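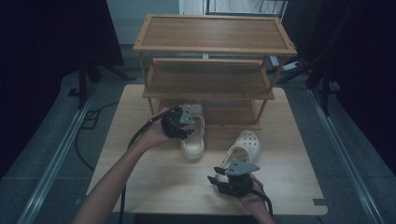
3. Taking Shoes Off at the Door: What Households Told Us

3.1 Why we asked about the entryway

When we began the Wusau interviews, we had planned to spend most of our time on kitchens, and the entryway was only going to be a warm-up topic, something easy to chat about while people settled in and the coffee was poured. Within the first few visits it had more or less taken over. People have a great deal to say about the first few feet inside their front door, and they say it with feeling! Earlier work by one of us (Catterall) had treated the doorway as a place people pass through. Our households talked about it as a place where the day gets put down – keys, mail, wet umbrellas, school bags and, above all, shoes.

We visited 40 households, each of them twice, and asked the adults to tell us in their own words what they do from the moment they come in. The talks ran to 72 hours of recordings, which Dal Bello and Catterall read through separately in written form before comparing notes.

3.2 House rules and where they come from

Most of the households had some kind of shoe rule, though very few had ever said it out loud. Children seemed to pick it up by watching. One mother of three told us she could not remember ever asking for shoes to come off, and then laughed and said her own mother would have asked plenty. Where two adults had grown up with different habits, the rule had usually been worked out over months, often starting with a new carpet or a crawling baby.

Guests were the hard part. Several people said they would sooner mop the whole floor than ask an older visitor to bend down and untie a pair of laces, and a few kept a chair near the door for just that reason. Others put the matter to their guests quite cheerfully and offered slippers.

3.3 Storage as a quiet form of agreement

Furniture carries a good part of the rule. A small open rack of the common three-tier kind (Figure 1) tells a visitor what is expected before anyone has spoken, and it also settles who gets which shelf. In the larger families the shelves went by age, with the youngest at the bottom, and we heard some lively stories about teenagers whose shoes had outgrown their place.

Figure 1. A three-tier wooden shoe rack, with a pair of cream-colored clogs in front of it.

Closed cabinets worked differently. People liked how tidy they looked, but told us that shoes tended to pile up on the floor beside them, especially on a Friday evening when everyone came home tired. We return to this point in Section 4, where we look at how the same families deal with coats.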